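Print this story | E-mail this story

June
Fiction

THE PAUSE

Ten past six and the results table still half empty. Coffee gone. Slides due at Wodamura at nine and I had a title and a colour scheme.

The method was simple, or it had been in the funding bid. You hold the two grippers, you do the job with your own arms, the cameras take it all down, and later a robot that has never met you does it too. Bags this time. Pick up, turn, set down on a chair. 900 goes at it since spring. My arms, mostly. I still dream in straps.

Then the cleaning. I'd thrown out every go where I stopped to think. Every wobble, every second grab, every bit where the strap slid and I had to go back for it. 700 left, smooth as anything. Lovely to watch. I was proud of those, I'd sat up with them.

Trained on the 700. Ran it over night. Came in, opened the log standing up with my coat on.

Worse than last month's.

Not by a bit. It went for the bag like someone late for a train, got hold of nothing, and carried the nothing to the chair. Set it down very gently. Next trial, same. I watched it put nothing on the chair 7 times and then I sat down.

So back on the floor before anyone else was in the kitchen. Grippers on. Red bag. Pink chair. Start again, slower, and try to feel where I actully wait.
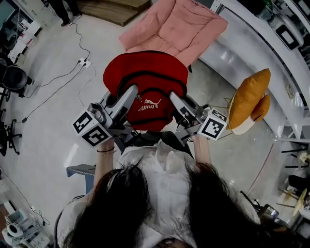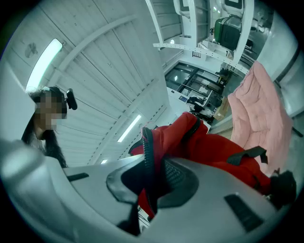
Put the bad ones back, then. All of them, even the ugly ones, Dornik wrote, and could I stop calling them bad. The message had come in at five that morning and I hadn't seen it. A pause was a decision, it said. I'd cut out every moment where the person looked and wasn't sure and did something about it, and then I'd asked the machine to be sure about everything. What did I expect. There was a second message under it, shorter, asking if I'd eaten.

I had not eaten.

Didn't answer either. Typed one line, the filter off, everything in. Old run folder to the archive, which is a drive called Mahlangu with a crack in the case. Set it going and walked round the building. Twice round. Rain in my shoes. Thought about the time on the stairs with my mother's shopping, when the handle went, and how long I stood there holding the other handle before I did anything at all. You'd have cut that. I'd have cut that.

Twenty to nine. 68 per cent.

I read it again in case it was somebody else's column. The smooth set hadn't made thirty. Same arm, same bag, same chair. I opened a trial at random, as you're meant to, not the nicest one.

It reached. It missed. The strap had folded under and there was nothing there to hold.

And it waited. A second, maybe a bit more, grippers open over the bag. I knew that wait. Third week of the project, a bad back, somebody had left the radio on in the next room and I was listening to it. That was in there. It had my listening in it.

Then it went in lower and got the strap.

Nine o'clock, Wodamura ringing. I let it go four rings. Slides not done, title wrong, shoes wet. Picked up and said sorry, give me a second.

Recent fiction
Norna in the Wet Season
The Lift at Mahlangu House
Two Keys, One Door
What the Kettle Heard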